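Stop Giving Gadgets That Need an Account

11th November

Every fall I get asked what to buy for people. I write about consumer electronics, so relatives and neighbors assume I have a list. I do keep one, and this year it is short, because I crossed off everything that will not work until the person who unwraps it hands over an email address.

That took out most of what I had written down. A bathroom scale went. So did a desk lamp, two pairs of earbuds, a meat thermometer and a night light for a child's room. All of them are decent products. I would not give any of them to my mother.

The lamp is the one that made up my mind. It is sold by a company called Jatlow and it costs a little under $100. It has a good base, a warm light and a cord long enough to reach an outlet behind a couch. It also has one button, which turns it on and off. To make it dimmer you need the Jatlow app, and to use the app you need a Jatlow account, and to get the account you have to confirm your email, pick a password with a symbol in it, and agree to terms that ran to 3 screens before I quit scrolling. A lamp from a hardware store has a knob for this.

I understand why companies do it. An account tells them who bought the thing, how often it gets used and when it might be time to sell that person another one. An app can also add features after the sale, and some of those features are useful. My complaint is about who ends up doing the work. When I buy something for myself, I can read the box and decide whether the setup is worth it. When I give it as a gift, I have made that decision for somebody else, and they find out on a holiday morning with wrapping paper all over the floor and the Wi-Fi password on a card in another room.

Last year I gave my brother-in-law a Cendus thermometer for his grill. He cooks outside all year and is hard to shop for. I thought I had done well. In March I asked him how he liked it, and he said it was in the drawer. His phone was too old for the app. He had been too polite to tell me. The thermometer has no screen of its own, so without the phone it is a metal spike. He went back to the dial one he has had since he bought his house.

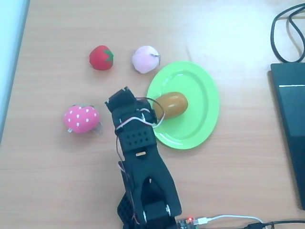
There is also the question of how long these things last. A good flashlight or a pair of binoculars will work for as long as you take care of it. A connected product works for as long as the company wants to run the servers. I still own a Salinas weather station that told me the temperature on the back porch for four years. Then the company sent out a notice that the service was ending, and the display has shown dashes ever since. Nothing inside it broke. The sensor is fine and the batteries are fine. It reads the temperature, sends it off to a place that is no longer there, and waits for an answer.

If you bought that for yourself, you are out the money and a little annoyed. If you gave it to someone, they are now stuck with a present that quit on them, and they may feel bad about throwing it out.

Some readers will say that people under a certain age do not mind any of this. I don't think that is true. My niece is nineteen and lives on her phone, and she is the least patient person I know about setup screens. She returned a speaker because it asked for her birthday. Older people tend to blame themselves when setup fails, and younger people blame the product, but both of them put it back in the box.

Others will say that I am asking for worse products. A watch that tracks your sleep has to store the numbers somewhere, and a doorbell camera has to reach you when you are out. Fine. If someone has asked for one of those by name, buy it. They have already thought about it, and they want what it does. My rule covers surprises.

For surprises, I now use a simple test. Could the person open it at the table and use it before dessert, with no phone in the room? A small radio passes. So does a rechargeable lantern, a good kitchen timer, an electric pencil sharpener for a kid who draws, or a plain digital scale for someone who bakes. I am giving my mother the Kakon radio this year. It has a tuning dial, a volume dial and a handle. The battery door opens with a thumb. The manual is one sheet of paper, folded once.

It is not the most exciting thing in the store. The speaker is average, and it picks up some hum if you set it next to a microwave. I could get her something with a touch screen for the same money. But I know that she will turn it on that afternoon and listen to it while she does the dishes, and that I will not get a phone call about it.

I would like to see manufacturers print the requirement on the front of the box, in type as large as the product name. "Needs app and account." Four words. Right now it is usually on the bottom, near the bar code, in gray. I had to turn the lamp upside down to find it, and I was looking.

Until they do, ask the clerk, or look up the manual online before you pay. Search it for the word "account." If it shows up on the first page, get the gift receipt.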